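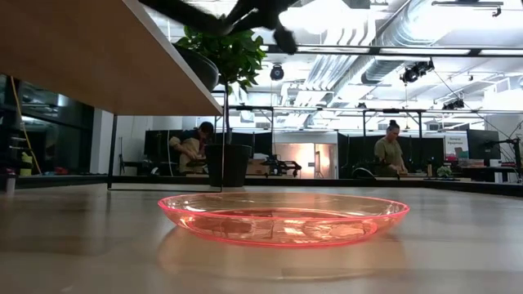 Veronika Mayrhofer me contestó, cuando le pasé el primer borrador de este apartado, que un plato encima de una mesa de trabajo siempre significa algo: o alguien lo va a usar o alguien no lo ha recogido, y que yo tenía que decidirme por una de las dos cosas antes de seguir escribiendo. Le di muchas vueltas. Sigo sin decidirme, y en buena parte este apartado va de eso.

4.2. La mesa baja, el tablero alto y lo que se queda en medio

Empiezo por los números, que son pocos. Entre la sede de Alteo y las dos plantas de Rurton visitamos 38 salas y rellenamos 253 fichas, una por cada superficie horizontal donde se pudiera apoyar algo (alféizares incluidos, a petición de Angus Henare, que en esto es inflexible). En las fichas hay más de 900 objetos anotados. Dejé fuera los cables y los papeles sueltos, que me habrían vuelto loca, y para la vajilla abrí una categoría propia, porque en la clasificación de Griffiths acaba en «varios» junto a las grapadoras y ahí no hay quien la encuentre.

Lo que más me llamó la atención fueron las superficies dobles, es decir, una mesa y, por encima, otro tablero que se mete en diagonal o en paralelo sobre una parte de ella. ¡Las hay por todas partes! Unas veces es un estante, otras una segunda mesa más alta arrimada a la primera, y la verdad es que a efectos de la ficha me da igual: lo que me interesa es que haya un arriba y un abajo. Arriba van a parar las cosas que nadie piensa mover en semanas (macetas, cuencos, recipientes de adorno). Abajo queda la zona de paso, donde se apoya lo que se lleva en la mano. El plato bajo y transparente de la figura 3, con ese tono entre rosa y naranja, está justo abajo y vacío, y por eso se lo enseñé a Veronika. En mi ficha puse «vajilla, sin contenido» y dejé en blanco la casilla de uso previsto. Ella la habría rellenado.

Con el plástico transparente tuve además un problema bastante tonto. Sobre una mesa con algo de brillo, un plato así se confunde con sus propios reflejos, y al revisar el material me di cuenta de que en las primeras salas me había saltado varios. Volví en marzo, a primera hora, y corregí las fichas una por una. Si alguien quiere repetir el inventario, le recomiendo agacharse: desde la altura de la mesa el borde se distingue mucho mejor que de pie.

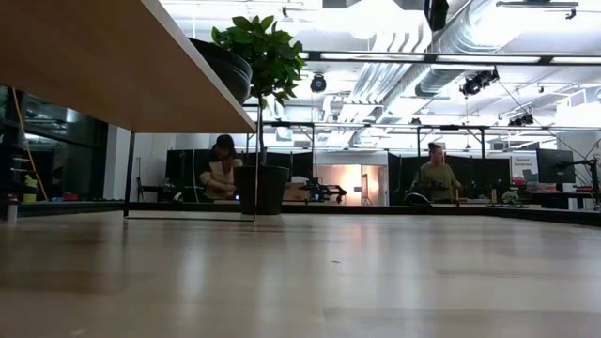 Figura 4. Superficie doble con planta al fondo y dos personas en la sala. Ficha 512 de la numeración de Alteo.

Las plantas merecen un párrafo, aunque no estaban en el proyecto inicial. En la figura 4 el arbolito de la maceta negra queda más allá de la mesa del primer término, y las hojas asoman por encima del tablero alto. Yo al principio anotaba estas plantas como suelo y Angus las anotaba como mesa, con el argumento de que quien está sentado cerca las ve a la altura de sus cosas. Terminamos marcando las dos casillas. Es una chapuza metodológica, lo reconozco, pero describe bastante bien cómo se habla de ellas en las salas: en las entrevistas casi todo el mundo decía «la planta de la mesa», también cuando tenía su maceta aparte.

Queda el asunto de las patas. Los catálogos de Zonard dibujan la estructura metálica de este tipo de mueble como si no ocupara sitio, y sin embargo una barra horizontal a ras de la mesa de abajo la parte en dos. Varias personas nos contaron que la usan como tope para que no se les mezclen las cosas con las del vecino, y en el apartado 4.3 comparo sus respuestas con los planos de distribución de cada sala.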